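Prelberg kitchen notebook
September, entry started 7:40 am

Second go at the packed lunch trial and I'm very pleased with how it's shaping up. Coffee in hand, writing this before I forget everything.

Where we left off: Liya wanted a lunch that could be packed in the morning, carried in a bag and opened at noon without the bread turning to paste. The first batch failed on exactly that. Orange next to bread, lid clamped down, and by lunch the bread had drunk up everything it touched. Tasted fine (sort of like a marmalade pudding, and I'd eat it again) but it wasn't what we were after.

Changes this time:

Bread toasted longer and torn into chunks, no neat cubes. The torn edges go properly golden and the crust side holds up much better. I used the end of the Midwood loaf, two days old, which I now think is the perfect age for it. Fresh bread steams itself soft in a closed tub no matter what you do to it.

Orange sliced and left on a rack first, then blotted with paper towel. Rizwan's idea. I was doubtful, because who blots an orange, but the amount that came off onto the towel was impressive. Doing this every time from now on.

Orange in one front corner, bread on the other side. In the first batch I'd scattered everything because it looked cheerful.

Lid goes on last, after the bread has cooled right through. I stood there poking it like an impatient kid. Worth the wait! Any warmth left in there fogs the lid and you're back to square one.

Weights for the packed tubs, all together on the big scale, tray included: 2,265 g before the orange went in, 2,327 g after. So 62 g of fruit across the lot, which is less than I'd have guessed by eye. Liya thinks we could go higher. I'd like to see how the bread does first.

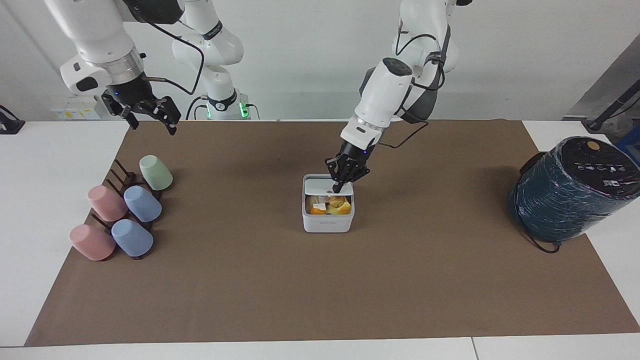 Small square tub, lid still askew. Orange at the front, toasted bread to the right, pastel cups on the drying rack.

A note on the tubs. I like these little square ones a lot more than the round Skallar ones we started with. Corners are useful! A slice of orange wedges itself into a corner and stays put, whereas in a round tub it skates about and ends up on top of the bread. They stack better in the fridge too. The one thing to watch is the lid, which has to be seated square before you press. If you press while it's crooked, one side grabs and the other pops up, and then you find out in your bag. My method is to line up the two near corners, lay it flat, then press the middle and run a thumb around the rim. Rizwan goes corner by corner and swears by it. We should try both properly, with water in the tub and a paper towel underneath, and settle it.

The cups: I'm so glad we swapped to the plastic ones for tastings. I was forever nervous with the glass. The pink, blue and green are lovely on the dark brown rack, and the upright prongs keep the rims up so the air gets in underneath. Please leave them upside down until they're fully dry and don't stack them inside each other damp. Liya found a pair stuck together last month and it took warm water and some strong language to part them.

The big brown mat is staying too. Crumbs show up less than on the white tabletop (a mixed blessing, so wipe it even when it looks clean) and tubs don't slide when you press a lid. It does hold on to orange smell. Dish soap, rinse, hang over the chair.

11:50 am

Opened the first tub early, couldn't help myself. Bread still has crunch on the side away from the fruit — real crunch, you can hear it. The pieces nearest the orange have softened a bit at the edge but they're pleasant, chewy, nothing like the last lot. Orange smells wonderful when the lid comes off. Gave it 87 on the Weldu sheet, where the first batch got a number I'd sooner not copy out.

Rizwan tried the second one and said it needs something salty. I agree. Olives would bring their own liquid and cause trouble, so maybe toasted seeds, or a hard cheese in a thicker piece.

To do before the next round:

Ask Liya whether she wants the orange peeled. I like the peel on, since it keeps the slice together, but it's fiddly to eat at a desk.
Try a strip of baking paper between fruit and bread.
Lid test with water, both methods.
More paper towel, we went through nearly the whole roll.
Leave one tub until 3 pm and see how it's holding up. Someone hide it from me.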